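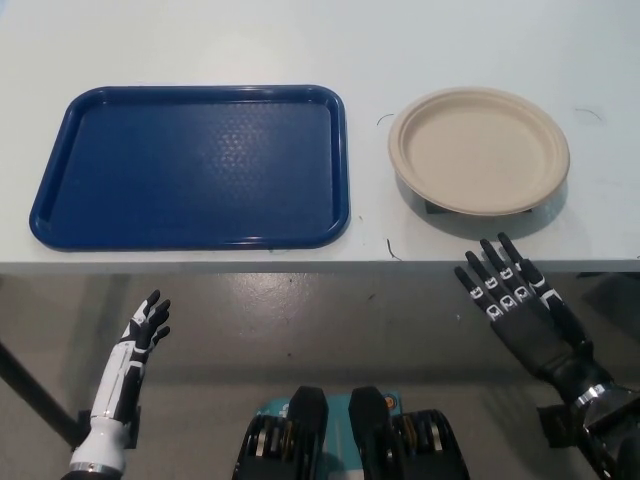 # Staged-start demonstration

**Staged-start demonstration** is a method for recording training data for two-armed robots. Every recording begins from the same resting pose, with the hands held below the front edge of the table, and only the objects on the table are moved between recordings. The method was first written up by Lucyna Sowa and Venkatesh Nadar at the Mandham laboratory and is used mainly for table-clearing and serving tasks.

## Background

Robots that learn by copying a human operator often fail in the first moments of a task. In early work at Mandham, the operator started each recording wherever the arms had stopped in the last one. The learned controller then had to deal with many different starting poses, and it often moved one arm when the other was closer to the object. Nadar called this "wrong-hand reaching," and the term has stayed in use within the group.

## Method

A staged start has two parts. The arms are first driven to a stored pose in which both hands are upright, open and clear of the table. The objects are then set out according to a printed layout sheet. In the tray-and-plate task, a blue plastic tray goes on the robot's left and a beige paper plate on its right, with a gap between them. Each hand begins below one of the two objects.

The camera is mounted at the head, so the hands are in view from the start along with the tabletop. The operator waits for a tone before moving. Images from before the tone are kept, as they teach the controller what the resting pose looks like.

Layouts are changed in small steps. The standard set, known as the Bramus set, has 16 layouts for each pair of objects. In 4 of these the tray and plate trade sides.

## Results

Sowa and Nadar trained two controllers on around 2000 recordings each, one with staged starts and one without. Wrong-hand reaching was much less common in the staged group. The gain was largest for the paper plate, which is light and slides when a finger touches the rim from the wrong side. Results for the tray were closer, and the authors did not claim a clear difference there.

A later study by Meenakshi Menon repeated the test with 14 operators and found the same pattern. Operators with little practice gained the most.

## Limits

A controller trained only on staged starts does poorly when it is stopped partway through a task and asked to go on. Kavinda Barua and Revathi Pai proposed a mixed form, called the Grimlow schedule, in which some recordings begin with one hand already over the table. It takes longer to collect and has not been tested on tasks with more than two objects.

## See also

- Imitation learning
- Teleoperation
- Bimanual manipulation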